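Lot rent at Brunosdale, and a few other things

1/16/25

The letter about lot rent came in October and I have been meaning to write about it ever since. Anyone in the park who reads this already knows most of what I'm going to say. I'm putting it down for the two or three people who have emailed me about buying a used home here.

We own our home. We rent the ground it sits on. For years the ground belonged to the Lindsay family, and the rent went up a little every spring. Then they sold to a company called Rondulach, and the first letter from Rondulach raised the lot rent by $22 a month and moved water and trash onto a separate bill. There are 123 lots in Brunosdale and 109 of them have homes on them, so that is a fair amount of money for whoever opens the envelopes.

I don't think the increase by itself is outrageous. What bothered me was the water bill. Ours was higher than the rent increase in the first month, and it didn't say whether it came from a meter or from dividing up the total. Eilidh Drummond called the office and was told it was divided up for now and that meters would be put in later. She asked for that in writing and got it. I would suggest that anybody else ask for the same letter.

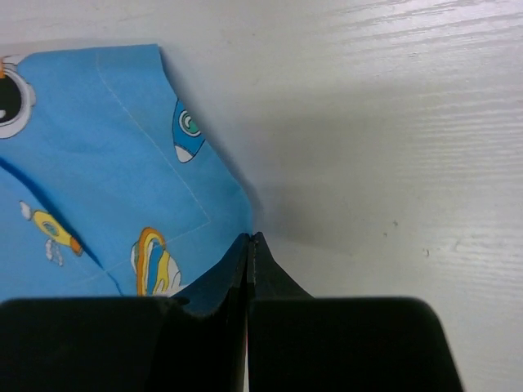
Blue printed cloth, one corner

If you are thinking of buying in a land-lease park, read the lease before you fall for the kitchen. Ours runs to a lot of pages and the important ones are near the back. Look for how much notice they have to give for a rent increase, who pays if a tree comes down, and whether you can sell the home where it stands. Some parks want to approve the buyer. Ours does, and when Hermenegildo Solís sold his double-wide last year the approval took longer than the loan did.

Ask the age of the home too, and find the data plate. In ours it is inside a kitchen cabinet door. The lender wanted a photo of it and so did the insurance company. If it has been painted over or torn off you can still get the information, but it takes time and there is a fee.

Murdo Drummond re-leveled our place two summers ago. The bedroom door had been sticking and there was a crack over the hall closet. He reset the piers on the east side, the door closes now, and the crack hasn't moved. I still need to replace a section of skirting by the back steps. I bought the panels and they are a slightly different white from the old ones, so I may end up doing that whole side.
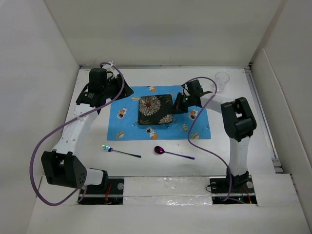

Astronaut placemat and the black plate with the flowers

Hanne Lahtinen is trying to get a residents' meeting together in the clubhouse to go over the new bills. She would like people to bring their last two water statements, and a copy of the lease if they can find it. I'll post the time when she has one. The Rondulach office has been invited and hasn't answered yet.

The mailboxes by the front entrance are still loose. I reported them again.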